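Robot Learning Laboratory
Handout 4: Collecting grasp examples in the bin
Prepared by Shalini Ahuja, revised by Kanchan Tomar

Read this before your first session in the Dengate room. It assumes you have finished the safety induction and can start, pause and stop the arm without help.

1. Terms

An attempt is one motion of the arm into the bin, one closing of the gripper and one lift. An episode is everything recorded between two resets of the bin. An example is an attempt with its image, its commanded pose and its label. Attempts without a label are not examples and do not enter training.

2. What the learner sees

The policy receives the image from the fixed camera and proposes a gripper position and a wrist angle. It has no object names and no shape models. Anything it learns about soft, hollow or round things has to come from the spread of contents in the bin. A set gathered over rigid blocks alone gave a policy that closed too high on cloth, and the September set was rebuilt for that reason.

3. Contents of the bin

Mix toys and household objects. Include at least one item that deforms, one that is translucent and one that can roll. Translucent items matter more than their number suggests — their edges change with the background, and the learner needs to meet them against several neighbors. Leave some objects touching and at least one apart from the rest. Do not stand things upright or space them evenly.

4. Procedure

Check that the bin is clamped and lined up with the tape on the work surface. A shifted bin makes every pose in the episode wrong by the same amount, and the error is hard to find later. Tip the objects in, start the recording, and keep your hands out until the episode ends. Reset after 3 failed attempts in a row or when the bin is empty.

5. Labels

Success means the object is still held at the top of the lift. Two objects held together count as a success but get the flag "multi". An object that was pushed and never lifted is a failure. Keep the failures. Of the 1790 attempts in the Singhal set, 503 were successes, and the value estimate was poor until the failures were added back.

6. Splits

Split by episode, never by attempt. Consecutive attempts share most of their layout, and a random split puts near copies on both sides. Ravindra Bisht keeps the list of held-out objects; these stay out of the bin during collection. Send label disputes to Geeta Mathur with the episode number.
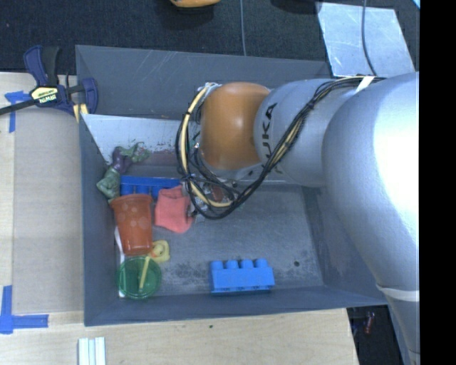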